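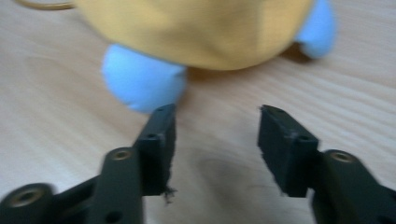 Toy stores should take back the toys they sell. I have thought so since March, when I cleared out my daughter's closet and filled 3 bags with stuffed animals.

The thrift shop in Gallegos turned them down. So did the church. Soft toys are hard to clean and nobody wants to be blamed for bedbugs, and I can't argue with that. But the store that sold us most of them, Pravis, has 58 feet of shelving for new ones and no bin by the door.

Grocery stores take back bottles. Tire shops charge a small fee and deal with the old tires. A toy store could do the same for a dollar or 2 per toy, and the stuffing could go into moving blankets or pet beds. I would pay it. The bags are still in my garage.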